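遥操作示教：双臂扶瓶子，腕部相机画面里总有另一只手，要不要紧？

提问者：Talha Arain　发布于 2023年12月3日

各位好，新手求助，说错了轻点骂。

我在家用一套双臂做遥操作示教，主臂手里捏着，从臂跟着动，录下来喂给模仿学习。任务听起来连三岁小孩都嫌无聊：把躺倒的饮料瓶扶正，放到台面靠墙那一侧。我录了 618 条，训练跑了一个晚上，第二天满怀希望地按下回车，机械臂伸过去，在瓶子上方停住，像在思考人生，然后空夹了一下，收工。

录制软件用的是 Stedo，默认参数基本没动。两只手腕上各有一个小相机，外加一个固定的俯视相机。我自己回放的时候，看俯视画面觉得每条都挺漂亮，看腕部画面就有点心虚，因为一只手的相机里老是杵着另一只手。

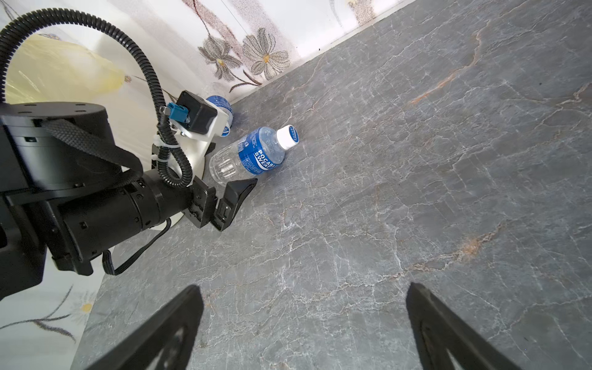
右腕视角，瓶子横躺，另一只手已伸到瓶底一侧。

我的疑问主要是这几个。一是另一只手这样挡在画面里，会不会把策略带偏？二是瓶身透明，台面又是灰色大理石纹，模型是不是压根分不清哪里是瓶子哪里是石头？三是我示教时经常夹到一半犹豫，松开再夹，这种要不要删？删的话我大概就剩不下几条了。

另外墙纸要不要换？家里人对这个问题比我还关心，答案是不许换。

Cameron Buchanan 的回复：

先说墙纸：不用换，家庭和睦优先。背景固定的话，训练和测试都在同一个地方，花再大朵也影响有限。等你哪天把机器搬到别的屋子，再来为花发愁。

另一只手出现在画面里也正常，双臂任务躲不开。要紧的是它出现得有没有规律。如果你有时左手先到，有时右手先到，有时两只手客客气气互相让，那策略学到的就是“客气”。给自己定个死规矩：左手先到瓶底停住，右手再去夹瓶颈，抬起，转正，放下。每条都这么来，录到自己想吐为止。

你描述的“停在上方思考人生”，我第一反应是示教里的停顿太多。人捏着主臂会犹豫，犹豫的那几秒手是不动的，数据里就有一大堆“看到瓶子，保持不动”的样本。模型很老实，学得比你还像你。处理办法：把开头和中间长时间静止的帧裁掉，再训一次试试。我自己那套流程裁完以后，原来一动不动的毛病基本没了，当然换来了一些别的毛病。

松开再夹的那些别全删。夹偏了、退回来、重新夹上的，留着，这叫纠错示教，很值钱。夹偏了、愣住、骂了一句、再夹的，把愣住和骂人的部分剪掉再留。

透明瓶身确实烦人，不过你的瓶子有一圈蓝色标签，在灰台面上挺显眼，它多半会拿标签当路标。换一个没标签的瓶子你就知道什么叫绝望了。顺便建议训练时加点亮度扰动，白天录、晚上测的人，我见得太多了。

Zaidi 的回复：

数据太少，我录了 2146 条才好使。

Fonura 的回复：

楼上条数不能这么比，录得乱，再多也是乱。我的任务跟楼主差不多，800 条，前面一大半是刚上手时录的，后来狠心全扔了，只用后期手稳的那批，反而夹得住了。

补两个没人提的。第一，先查时间戳。腕部相机和关节数据要是对不上，差几帧，夹爪合拢的时机就全是错的，表现正好就是空夹一下。随便挑 9 条，逐帧看夹爪在画面里合上的那一刻和关节读数变化的那一刻是不是同一帧。第二，示教的时候别看瓶子本尊，盯着相机画面操作。你眼睛能看见、相机看不见的东西，模型也看不见，你等于在拿它没有的情报教它。我刚改过来的时候笨得像戴着棉手套穿针，练两天就好。

线也看一眼，绕在手臂外面的走线管要是录的时候绷着、测的时候松着，末端会偏一点。偏得不多，刚好够夹不到瓶子。

Talha Arain 的补充：

谢谢各位，时间戳先查了，确实差三帧。静止段我今晚裁。Zaidi 老兄的方案先放着，我手腕还想留着用。

联系我们 | © 2023 Provura 互助社区 | 返回顶部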